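Skovel Parents Board > Toys and Play > Plush play food – worth it or dust traps?

16 posts, page 1 of 1

gristlewick
Tue 31 July

My sister keeps pushing plush play food at us for the toddler's kitchen corner. The set she likes is by Kelmendi and it's 49 quid, which seems a lot for what is stuffing and a bit of cloth. We've already got a box of the wooden stuff from Era that nobody plays with. Has anyone had the soft kind for more than a month? I can see the appeal for the first week. After that I suspect it lives under the sofa collecting hair.

I'm not after being told it's cute. I know it's cute.

pondside_bee

We've had plush veg since November and it gets used every day. The wooden set went to the charity shop in Runusbridge after one carrot too many hit the telly. You can't hurt anybody with a soft aubergine.

gristlewick

Does it wash though?

pondside_bee

Ours does. Pillowcase, cool wash, hung on the airer. The sweetcorn went a bit lumpy.

tamarack57

"A bit lumpy" is how it starts. We had a plush croissant that came out of the wash looking like a kneecap. If there's a seam that opens up you've got stuffing all over the machine, and that's a lost afternoon. Wipe it with a cloth and be done.

My real objection is the size. None of this stuff is to scale. The child gets a strawberry as big as a cabbage and a cabbage as big as a strawberry, and then people write in the reviews that it teaches them about food. Teaches them what?

mossy_anorak

It's a toy, tamarack. Nobody's sitting an exam on it.

tamarack57

The packaging says "learning". I didn't bring it up, they did.

mossy_anorak

Everything says learning. Our bath plug says learning.

dunnockhill

I'll take the middle ground. We have a purple aubergine with a green leafy top and a little stem, and a whopping piece of plush sushi, red with white streaks on a white rice base. Bought separately, second-hand. I was ready to dislike both of them. The aubergine I've come round to. It's a simple shape, plain colour, and you know what it is from across the room.
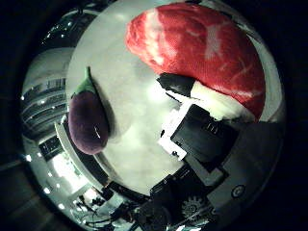
The sushi I'm less sure about. I call it tuna, my other half calls it beef, and my daughter calls it "the blanket one" because she takes the red bit for a duvet. She puts it to bed. As play food it's a failure and as a doll it's doing very well. I wouldn't pay new prices for it, but I wouldn't give it away either.

tamarack57

Dark purple and white streaks, so the first one will hide the dirt and the second one will show it. How's the white holding up?

dunnockhill

Better than I expected. I don't let it near actual dinner. The fluff is the bigger nuisance, as the red fabric has a bit of a pile and grabs whatever's going. I go over it with a lint roller when I remember, so not often.

pondside_bee

Duvet sushi! Ours would do the same. I do think that's the point of the soft ones, they end up in the pram and the bed and the car as well as the kitchen. You don't get that with a wooden fish.

gristlewick

That's half of what worries me. I wanted something that stays in the kitchen corner.

mossy_anorak

With a toddler? Good luck.

harrowgate_no

Going against the tide here. We bought a big bag of it, 20 pieces, and only a few ever come out. The rest are things no child has heard of. Ours has never met an artichoke and doesn't care to. I'd say get two or three loose pieces of food they really eat and skip the sets altogether. The set price looks like a bargain until you work out that you're paying for the artichoke.

gristlewick

Now that I can believe. Two or three loose ones, second-hand, nothing with "learning" on the label. I'll tell my sister 49 is out of the question and see if she'll settle for an aubergine. The wooden Era box is going on the selling board tonight if anyone wants it, 18 for the lot, collection only. There's a bite mark in the cheese.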